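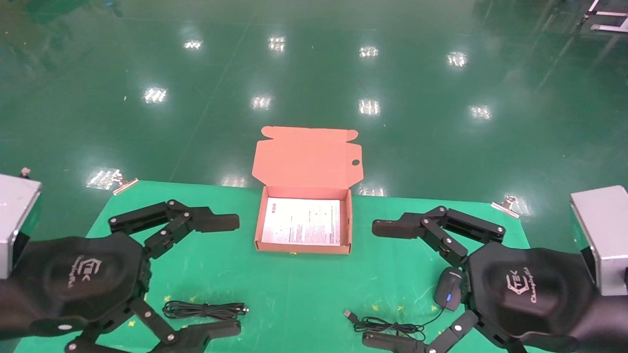
Oct 10, 2022
By Divya Rajan

Re: euro invoices, short payments and the rate on the day

I meant to answer this over the weekend and didn't get to it. The original question is quoted first so that people who only get the digest can follow. My answers come after it.

> We are a small buyer and most of our parts are invoiced in euros. Up to
> now we have asked our bank to send the payment on the due date and taken
> whatever rate we were given. Last month one supplier told us the payment
> had arrived 13 euros short and put our next order on hold until it was
> made up. Our bank says it sent the full amount.
>
> Two things we would like to know from people who do this regularly.
> First, who is supposed to pay for the shortfall? Second, is it worth
> fixing a rate in advance for orders of our size? We had a call from
> Dutness offering forward contracts and we don't know enough to say yes
> or no. Our bookkeeper would also like to know which rate to use when
> the invoice comes in, the one on the invoice date or the one we end up
> paying.
>
> Purchasing desk, Agudelo

Taking the short payment first. Your bank can have sent the full amount and the supplier can still have received less. If the two banks don't hold accounts with each other, the money passes through at least one bank in between, and that bank may take its fee out of the payment as it goes through. Neither end sees this unless they ask for it.

What decides who pays is the charge option on the wire form. There are three. OUR means the sender pays all the charges. SHA means the sender pays their own bank and the recipient covers the rest. BEN means everything comes out of the amount sent. Most online banking screens have SHA filled in already, and many people never open that menu. I would guess that is what happened to you. Look at the confirmation for that payment, where the option should be shown, usually near the bottom.

Then look at the supplier's terms. If they say something like "all bank charges to be paid by the buyer" or "payment to be received in full," then you owe the 13 euros. If the terms are silent, it's a matter for the two of you to settle. We paid ours the first time it came up and then had one line added to the order form. I wouldn't argue over an amount that size with a supplier I needed.

Don't send the 13 euros as a separate wire. The fee will eat it. Ask them to add it to the next invoice as its own line, and ask for that in writing, so the person who put the hold on can take it off. If you want to know where the deduction was made, your bank can run a trace, but ask what the trace costs before you agree to it. Delbridge, who we bank with, charged us more for the trace than the amount we were looking for.

If you switch to OUR, be aware that the bank will charge you a flat amount up front. It's worth it for large invoices. For small ones, group them. We used to send a wire per invoice and now we send one per supplier every 2 weeks, with the invoice numbers in the reference field. Keep the reference short, as long ones get chopped on the way.

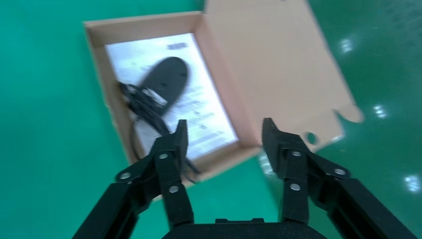 Carton with the lid open and the paper sheet inside.

On the forward contracts. A forward is an agreement to buy a set amount of euros on a set date at a rate agreed today. You are bound by it. If the euro gets cheaper in the meantime you still pay the agreed rate, and if your order is canceled you still have to take the euros or pay to close out the contract. People sometimes hear "fixed rate" on the phone and think of it as a quote they can walk away from. What they are thinking of is an option, and you pay for that separately.

I can tell you what we did. In April we had one large order with payment due in 4 months, and the margin on the job was thin enough that a bad move in the rate would have wiped it out. We fixed the rate for that one order. When the due date came, the forward had cost us $449 more than we would have paid at the rate on the day. I don't count that as a mistake. We knew the cost of the job when we signed it and the price we gave our customer held. We have left the smaller invoices alone. They go out often enough that the good days and bad days mix together, and none of them is big enough to hurt us.

So for your size I would ask which of your orders you could not afford to see go up by 4 percent between ordering and paying. If the answer is none of them, you probably don't need a forward. If there is one, get a price for that one only.

I haven't used Dutness and can't say anything for or against them. Whoever you talk to, I would ask for the following before signing:

- The rate they will give you, in writing, and the market rate at the same minute. The gap between the two is what you're paying, even where the offer says there is no fee.
- The deposit. Many want a percentage up front.
- Whether they can call for more money if the rate moves against you, and how quickly you would have to find it.
- Whether you can draw the euros down in parts over a period, or only on the one date. Suppliers ship late, and a window is easier to live with.
- How client money is held, and who regulates them.

Ask your own bank for a price as well. The branch in Drurnbridge had to pass us to another department and it took a few days, but the rate they came back with was better than the one on the online screen. It seems the screen rate is the one you get if you don't ask.

Last, your bookkeeper's question. The way our accountant has us do it, the invoice goes in at the rate on the invoice date. When it's paid, it's paid at the rate we really got, and the difference goes to a separate account for exchange gains and losses. Anything still unpaid at year end is restated at the closing rate. Bank charges go to bank charges and are kept out of the exchange account. If you mix them you can't tell later whether you lost money on the rate or on fees, and we spent a good part of one January pulling the two apart. Your accountant may want the forward handled differently, so ask about that before you sign one.

One small practical thing. Check the cut-off time for euro payments at your bank. Ours is before noon, and a payment entered in the afternoon goes out on the next banking day at the next day's rate. We had a supplier chase us for a late payment that I had entered on the due date, after lunch.

If anyone on the list holds a euro account and pays out of that, I'd like to hear what the monthly charge is and whether you earn enough in euros to make it worthwhile. We looked at it and didn't go ahead, as nearly all our sales are in dollars.

Divya Rajan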